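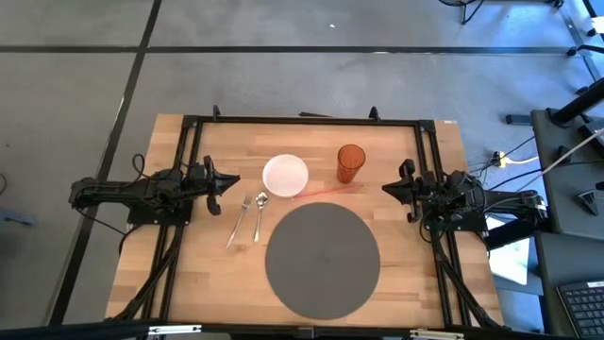
I finally replaced the dishes at our place, after two years of eating off whatever the last tenant left in the cupboard. It took most of a week to decide and one evening to set up. I'm writing down what I picked because Branwen Meredith asked me for a list and I kept forgetting to send it.

We had a budget of $100 for the two of us. That had to cover bowls, tumblers, forks, spoons and something to put under them. I left plates out of it. We eat soup, rice, oatmeal and pasta, and all of that goes in a bowl. The old plates are chipped but they can stay for toast.

The mats came first. I've owned fabric ones and they always ended up in the laundry hamper with spaghetti sauce on them. The vinyl ones I had before that curled at the corners. I wanted round, dark and flat, and I found a gray one at Ross in the clearance section. It had been folded at the store, so there was a crease down the middle. I put it under a stack of cookbooks for two nights and the crease is still there, but fainter. Once there's a bowl on it I forget about it.

Then the bowls. I went back and forth between a deep one and a wide one. Deep holds heat better and wide is easier to eat from. I ended up with plain white, because I can replace one if it breaks and it will still match. The Nokura set I had my eye on was a nice speckled blue, but it came in sixes and I don't have the shelf for six.

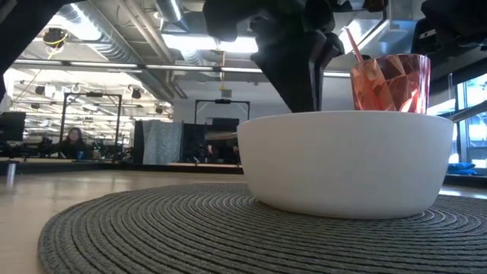 White on dark gray looks good to me. Hazel Thibodeaux thinks it looks like a cafeteria. She has a table with a cloth, cloth napkins and a candle, so we're working from different ideas of dinner. She did agree that the thick sides were a good choice. Her own bowls are thin and she carries them to the table with a dish towel.

One thing I would tell anybody shopping for bowls: check that they fit in the bottom rack of your dishwasher before you throw out the box. I've returned bowls over this before. The ones I have now go in at a slant and I can get around 10 of them across if I skip the big pan, which is more than I'll ever own.

Flatware was quick. I wanted a fork and a spoon that felt like metal and had no pattern on the handle. I bought the Bokley basics. They're a little light. The spoon is the right size for soup, which was my complaint with the old ones, where you had to choose between a teaspoon and something the size of a ladle. I'm keeping the old knives until they give out.

I lay the fork and spoon together on the left. I know the spoon is supposed to go on the right. I'm left-handed and I got tired of moving it. 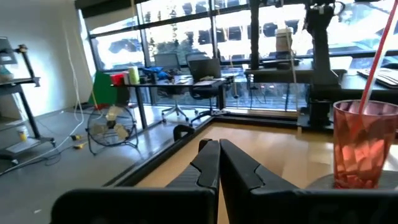
Tumblers were the only part where I let myself have a color. I've broken enough glasses that I wanted plastic, and most plastic cups look like they came from a kid's birthday party. I like the faceted kind, in a see-through pinkish red, with a long straw standing in it. The texture gives you something to hold onto. It also hides the scratches, and plastic will get scratches. Smooth ones look cloudy after a couple of months.

I use straws mostly for iced coffee and for lemonade in the summer. If you get reusable ones, get the little brush too. I didn't the first time and had to throw out the whole pack. Long ones are better in a tall cup, and short ones slide down and you end up fishing for them with a fork.

What I spent came in under the $100, with enough left for a dish rack. I looked at a Nokix rack that folds flat, but the feet were wobbly on the display model, so I'm waiting to see what goes on sale in July.

Setting the table takes less time now that everything is in one cupboard. Mats on the bottom shelf, bowls on top of them, tumblers upside down next to the bowls. The forks and spoons are still in the drawer by the stove, where they've always been. I thought about a tray for them and decided the drawer was fine.

Branwen, the mats were in the back left corner of the store, past the towels. There were a couple of brown ones too. I'd get there before the weekend.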